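Search this site Search Go

2022-12-01
Oi-ling Au

4. What we learned from sitting in waiting rooms

4.1 How the accompaniment worked

By the time we got to the fieldwork proper, the Clavinstead group had already settled how it wanted to do things, and I mostly had to keep up. Anyone with a housing appointment could ask for a companion. The companion was another member, never me and never a paid worker, and she went along, sat in the same chairs, and afterwards wrote down what was said (or talked it into a phone, if writing was a pain). I read the notes only once both women had agreed to it.

I'd planned to use a tidy form with boxes for the office, the officer's job title and the outcome. It lasted two meetings. People hated it, and I can see why — it looked exactly like the forms they were being asked to fill in everywhere else. We swapped it for a blank page with one question at the top, "What happened?", and the notes got longer and much more use to us straight away.

In all I have 15 sets of notes from the summer, most of them from August, when the council moved its housing desk from Cheung House to the Cadier Road building and nobody's letters had the right address on them. I haven't tried to make this a representative sample. It's the women who came, in the months they came.

Figure 1. Clear container with yellowish latch tabs.

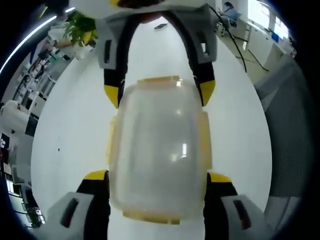
4.2 Being asked the same thing again

The strongest thread in the notes is repetition. Women told their story at the front desk, then to a duty officer, then over the phone to a third person who had none of it on screen. One member wrote that she'd started to hear herself "doing the short version, like a recorded message", and that the short version left out the part that would have put her higher up the list. I think that matters a great deal. We tend to talk about retelling as upsetting, and it is, but it also changes what ends up on the file.

Companions turned out to be good at catching this. In 4 of the visits the companion reminded the applicant of something she'd dropped: a health problem in two cases, a previous tenancy in another, and once the plain fact that she'd been sleeping in her sister's hallway. None of the companions had any training in housing law. They'd simply heard the long version on the bus. 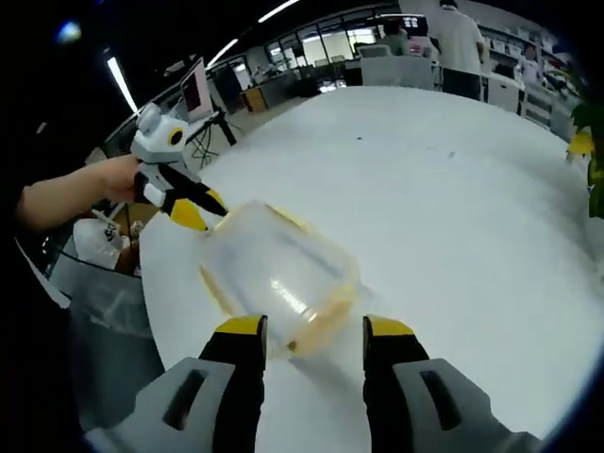 Kuo-hua Tsao, who read an early draft of this section, asked whether the officers minded having a second person in the room. Fair question! Mostly they didn't, going by the notes. A couple seemed relieved. One insisted on a signed consent form and then couldn't find a blank one, so the companion waited in the corridor for the whole appointment and wrote a very funny page on the state of the noticeboard, which I have permission to keep but not to quote.

4.3 Who gets to call it a result

I'd gone in thinking a result meant an offer of somewhere to live. The group argued me out of that over two long meetings. If I'd counted only offers I'd have had very little to report, and I'd have missed what members themselves said they wanted from the visits, such as a name to ask for next time, a copy of the letter, or an officer who looked up from the keyboard. 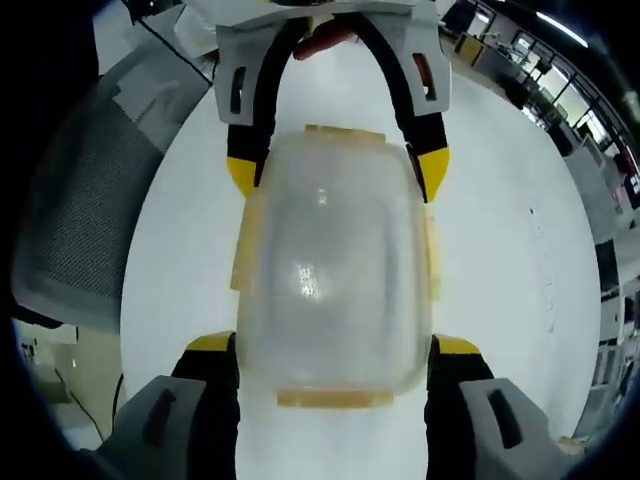
Reading time: 5 minutes

So the Bamusov project, which paid for bus fares and the room, agreed to let the members write their own list of what counted. It's a bit untidy. Some of the items overlap, and one of them ("didn't cry till after") made our funder's reporting template look rather silly. I've kept the list in the members' wording and used it for the coding in section 5, where I also deal with the visits that went badly and the one companion pairing that fell out.

Comments

marnie_t
We do something like this with benefits appeals and the blank page idea is spot on. Did you ever get two sets of notes for one visit, one from each woman? I'd love to know how far apart they were.

Oi-ling Au
Only once, and they disagreed on nearly everything except the officer's name. It's in section 5.

Dev
I worked on a housing desk for years. The retelling is a software problem as much as anything, we honestly couldn't see each other's notes. Still, a fair account.

pb
Link to the appendix is broken for me.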